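Home | Products | Manipulation | Service and Support | Documents | Contact

Wesau Bimanual Kitchen Package
Last updated: May

This site uses cookies to remember your region and language. By continuing to browse, you accept their use.

The Wesau Bimanual Kitchen Package is a complete two-arm manipulation system for institutions that study or develop household assistance. It is supplied by Brarkitz as a single order and includes the arms, the multi-fingered grippers, the control computer, the operator station and a license for the Grikari task software. The package is intended for use in furnished rooms with standard cabinets, counters and sinks. No changes to the furniture are required.

Intended use

The system is designed for the handling of light household objects: cups, mugs, bowls, brushes, small utensils and similar items. It may be run under direct control by an operator or from recorded task programs. It is not approved for food preparation, for lifting persons or for unattended use. An operator must remain in the room whenever the arms are powered.

Arms and grippers

Each arm is mounted to the shared torso and may be enabled separately. Customers who need only one arm for a given task may park the other in its rest position without disconnecting it. Joint covers are smooth and may be cleaned with a damp cloth. Cables are carried on the outside of the arm so that they can be inspected and replaced by the customer's own staff; the brackets are held by ordinary screws, and the correct driver is included in the tool pouch.

The gripper closes around an object with jointed fingers. Grip force is set in the Grikari software on a scale of 5 levels. Level 1 is recommended for thin glass and for any object being handled for the first time. Ceramic mugs are normally held at level 2 or 3. Levels 4 and 5 are reserved for handles and other solid parts and should not be used on hollow ware.

The package at work in a kitchen, on a mug and at the sink.
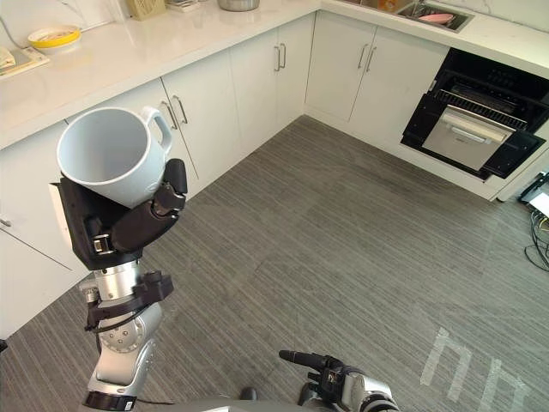
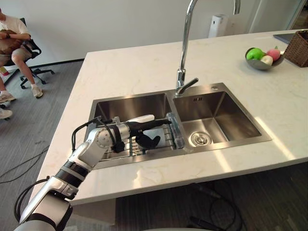

Hung, in a comment submitted through the product feedback form, wrote that the grip levels had been easy to teach to new operators but that the change from level 3 to level 4 was larger than expected. "We would like a half step there. Our staff now stay at 3 for nearly everything, including brush handles, and accept that the brush will sometimes turn in the hand. The arms themselves have given us no trouble."

Brarkitz has recorded this request. A finer adjustment between levels 3 and 4 is planned for the next release of Grikari and will be provided without charge to customers holding a current license.

Task software

Grikari is delivered with 11 task programs. These cover picking up and setting down a mug, moving items between counter and sink, loading a dish rack, and opening doors fitted with bar handles or knobs. Each program may be copied and edited. Programs written by the customer remain the customer's property and are stored on the control computer only, unless a backup location has been set.

Programs for oven doors and pull-out trays are supplied as a trial feature. They should be run at reduced speed, and the appliance must be switched off and cool.

Room requirements

The floor must be level and firm. Hard flooring and low-pile carpet are both acceptable. Power and network cables should be routed away from walkways before the first session. Extension leads must not be coiled under load. Customers working near sinks should read section 5 of the manual, which deals with splash protection for the wrist and gripper.

Service

The annual service plan is priced at 1,845 dollars for each system and includes one visit, replacement finger pads, and telephone support. Support is closed on Sunday. Requests received that day are answered when the line reopens. Damage caused by immersion of the gripper is not included in the plan.

Ordering

Orders are accepted from universities, public institutes and registered companies. A written quotation is issued on request and should be returned signed together with a floor plan of the intended room. Delivery, unpacking and first calibration are carried out by Brarkitz technicians. Operator training takes place on site after calibration and must be completed before the system is released for use.

Request a quotation | Download the manual | Back to Products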